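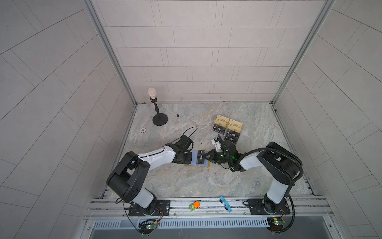

Pale grey tiles in a staggered brick pattern, with a grey marble-patterned floor.

How to plan a brick-pattern tile wall without tearing your hair out

I've tiled four rooms in our house in Pisadley now, and the first one was a shocker. I started in a corner, went merrily across and ended up with a sliver the width of my thumb at the far side. So please, do the planning bit first! It takes an evening and a pot of tea.

Start by measuring the wall at the top, middle and bottom. Mine was 20 mm wider at the top than at the skirting (old house, wonky everything). Use the widest number when you work out how many tiles to buy, then add a spare box. I always keep the leftovers in the loft.

Next, make a gauge stick. Take a straight bit of batten, lay a row of tiles along it with spacers in between and mark every joint in pencil. Hold it against the wall and slide it left and right until the cut tiles at both ends look decent. I won't go below a third of a tile.

Now do the same for the second row, shifted along by half a tile. People forget this one — your first row can look lovely and the second leaves you with slivers. If that happens, move the whole lot over a bit and check both rows again.

Draw a level line for the bottom row and screw a batten along it. Don't trust the floor. Start from your centre mark, work outwards, and spread only as much adhesive as you can cover in ten minutes or so. I got cocky in June, in the heat, and had to scrape half of it off again.

Leave the cuts until the full tiles have set, then take the batten down and fill in underneath.

For grout, I like one shade darker than the tile, so you can see the pattern but it doesn't shout. My neighbour Clyde Delacroix went for bright white and he's still very happy with it, so suit yourself. Wipe it down twice with a barely damp sponge, and buff off the haze the next morning.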